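Ovora en images : l'atelier de Tusivville

Deux bras robotisés ont rejoint l'équipe en septembre. Solange Godoy, cheffe d'atelier, a suivi leur installation.
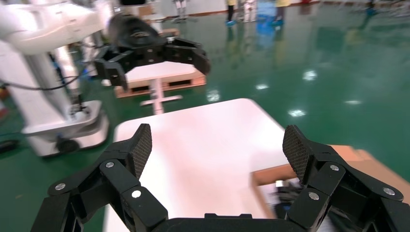 Qui s'occupe des bras pendant le poste ?
Les opérateurs du poste, après 5 jours de formation. Ils règlent les pinces, relancent les cycles et notent les arrêts.

Sol vert, tables blanches, pinces ouvertes. Au fond, deux personnes en jaune portent des surchaussures bleues.

Les reprises à la main ont diminué, quelque 4000 pièces par mois passent par les bras. Le contrôle final reste manuel. Les pauses sont maintenant prises par roulement.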